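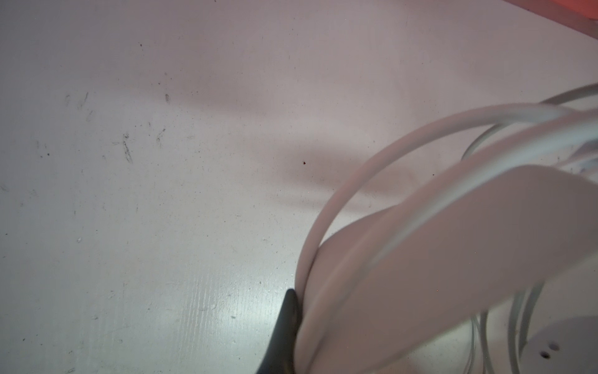

The thick white cable, seen from the wrist camera, with one finger of the gripper up against it.

Teaching a home-built arm to pick up a cable

Posted under: Robots, Workshop
Parts: one desktop arm, one two-finger gripper, one small wrist camera, a painted table, patience

Every kit seller has a video of an arm tidying cables. I have watched a lot of them and I trust very few. They tend to start with the cable already straight and stop the moment the fingers close. This page covers what I did to get a cable pick working on my own bench at the Brolliton shared workshop, and where I think it still falls short.

I used the Stovard arm kit with the Villalba control software. Any small arm that lets you record positions by hand should do. If yours comes with an "auto grasp" button, leave it alone for now. Mine worked nicely on wooden blocks and was hopeless on anything that bends.

Before you start

Clamp the arm down. The suction feet supplied with my kit held for one evening, and I then spent the following Wednesday redoing every saved position. Two cheap G-clamps fixed that.

Have the power switch where your other hand can reach it. Unplug whatever the cable belongs to. You will be pinching and dragging it, and no live wire should get that treatment.

Step 1: Sort out the light

Do this before touching any settings. White cable on a pale table is about as hard as you can make it for a cheap camera. The finger is dark and shows up well wherever it goes, but the cable can vanish into glare. In my view there is a washed-out patch at the lower left where you can see the grain under the paint and little else. Cables also cast soft shadows, and the software was quite happy to call a shadow a cable.

Move the lamp until the cable has a clear shaded side. A sheet of baking paper over the lamp helps more than any slider in the menu. Wipe the table too. Scuffs and specks are fine to live with once you know which ones are permanent, and I used one dark speck as a rough marker to tell me if the arm had drifted.

Step 2: Set the camera by hand

Turn off automatic exposure. With it on, the picture changes each time the dark finger comes into view, and your detection changes with it. Fix the exposure, then set the focus for the height of the table. Anything very close to the camera will go blurry, as the flat white band has in my picture. I tried to get both sharp and gave up. Pick the table.

Step 3: Choose where to grip

The manual says to aim for the middle of the cable. I don't agree. The middle of a loop is where it has most freedom to roll away. Choose a point on a fairly straight stretch, with clear table to one side and no second cable crossing nearby. Crossings are trouble: the software sees two lines meet and guesses which one carries on.

Step 4: Touch, then close

This is the part that made the most difference. Bring the open gripper down with one finger beside the cable, and move it sideways until it just touches. Stop there. Then close the other finger.

Going straight down over the cable looks tidier but needs better accuracy than my arm has. Coming in from the side lets the finger find the cable for you.

Settings I ended up with, for the Villalba motor scale:

Gripper open: 1,757
Gripper closed on thick cable: 1,591
Speed for the sideways touch: 30
Pause before closing: 800 milliseconds

Treat these as my numbers and no better than that. The closed value will be wrong for a different cable. Start with the fingers too loose and work inwards.

Step 5: Lift a little, then look

Raise the arm by a finger's width and take another picture. If the cable has moved with the gripper, carry on. If it hasn't, open, back off and go round again. Villalba reports a "successful grasp" whenever the motor stalls, and mine has reported one while squeezing thin air against a sticky hinge – so check with the camera.

What still doesn't work

Thin wires. I can't pick up one of a pair without taking both, and pulling on them near where they join a housing is asking for a broken joint. The arm now stays away from that end.

Tangles. The Pornen add-on claims to plan a path through them. I ran it for most of December and got better results by shaking the bundle out by hand first.

Speed. I can move a cable out of the way far quicker than the arm can. If tidying the bench is all you want, buy some cable ties.

Next job is a softer pad for the fingers, probably cut from bicycle inner tube. I'll add the new closed value to the list in Step 4 once it's fitted.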